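Two Buckets and a Notebook: A Morning With the Plum Lady of Brerkska
Friday, February 8, 2019

I got to Brerkska far too early, so I sat in my car eating a gas station muffin until the kitchen light came on. She saw me anyway and waved me in through the side door. "You're letting your heat out," she said. "Come let out mine."

She has been growing fruit on the hill behind this house for 30 years, and if you shop at the Saturday market in Soliman you have almost certainly bought her jam. I've been buying it for ages (the plum one, always the plum one) and had never asked her a single thing about it. So I asked if I could come over and talk, and she said yes as long as I didn't mind her working while we did it.

I had figured February was the slow time. She laughed at me for that. "This is pruning! This is when you decide what kind of summer you're going to have. People think the work is picking. Picking is the party."

She learned to prune from her aunt, who made her stand and look at a tree for a full pot of coffee before she was allowed to touch the saw. She still does it that way, with the coffee in a thermos now, and she writes down what she cut in a spiral notebook that has been rained on more than once. I asked to see it. It's mostly arrows, plus a few swear words about deer.

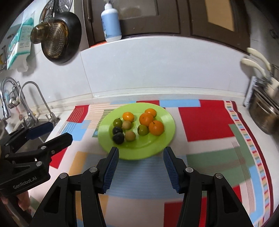 The orchard has 251 trees at the moment, most of them plums, with some apples down by the road that she calls "the cousins." She tried peaches twice and lost them both times to late frost. "I took it personally the first time," she told me. "The second time I just bought peaches."

Her favorite is a plum called Peleo, small and a little sour near the pit, and it's the one that goes in the jam I like. It doesn't ship well and it bruises if you look at it wrong, so you won't find it at the grocery store. She got her first cuttings from a neighbor in trade for fixing a gate, and she still thinks she came out ahead.

We talked about money for a bit — she brought it up, I wouldn't have dared. A good summer gets her roughly 100 jars a week at the peak, and she sells most of them herself. A company called Ustus once offered to put her label in their stores. She drove out to meet them, liked them fine, and said no on the drive home. "They wanted it to taste the same every year," she said. "I can't promise that. Some years it rains."

I asked what she'd tell somebody starting out with a backyard and no clue (me, I was asking for me). "Plant 2 trees, different kinds, so they can help each other out. Check they bloom at the same time. Then leave them alone more than you want to."

By then the sun was on the hill and she was already lacing her boots. She sent me home with a jar and a bundle of sticks wrapped in wet newspaper, which I'm supposed to graft onto something before the end of spring. I need to go find out how to graft.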